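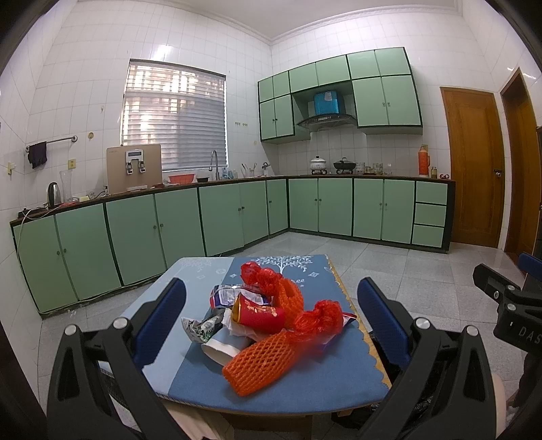

# Doolan wipe-clean tablecloth fabric, sold by the metre

Doolan is our everyday table covering: a cotton base with a matt acrylic coating on the upper side. It is cut to order from the roll in our Pemitgate workroom and sent out rolled on a card tube, never folded, so there are no creases to press out when it arrives.

The coating is thinner than on traditional oilcloth. It drapes over the edge of the table more like ordinary fabric and doesn't crackle when you lean on it. The trade-off is that it won't take the same knocks, and for workshop benches or potting tables we would point you to Vekance, our heavier PVC cloth.

## Details

- Width: 140 cm
- Base: 100% cotton
- Coating: acrylic, matt, upper side only
- Weight: 200 g per square metre
- Roll length: 29 m
- Product code: 1722
- Sold in half-metre steps, minimum one metre

Orders for more than one metre are cut as a single piece up to the full roll. If you need longer than that, order two pieces and put the join under a runner.

## Working out how much to order

Measure the length of the table and add the overhang you want at each end. Most people like 20 to 25 cm. On a small kitchen table with chairs pushed in, 15 cm is plenty and keeps the cloth off people's knees.

For a round table, measure the diameter, add the overhang twice and order that length. Anything wider than 140 cm in total will not fit in one piece.

The cut edges don't fray, so hemming is optional. If you do want a finished edge, we sell Skolletti bias binding in matching and contrasting shades. Use clips to hold it in place – pins leave holes in the coating.

## Care

Wipe with a damp cloth and a little washing-up liquid. Turmeric, beetroot and ballpoint ink should be dealt with straight away, and even then may leave a mark on the paler colours.

Doolan can be machine washed at 30 degrees on a gentle cycle with a low spin. Hang it to dry. Don't tumble dry, bleach or dry clean it. It can be ironed on the reverse with a cool iron.

Hot pans and oven dishes need a trivet. The coating will cope with a mug of tea or a warm plate.

## Samples

Samples are free, up to four per household, and are sent second class. Patterns with a large repeat won't show in full on a sample, so check the repeat length listed beside each design.

## Delivery and returns

Cut lengths leave Pemitgate within three working days. Full rolls take a little longer and go by pallet courier.

We can't take back cut fabric unless it is faulty. Please check the whole length before trimming it or sewing on it. Unopened Skolletti binding can be returned within 28 days.

Matching napkin fabric, uncoated: see product code 452.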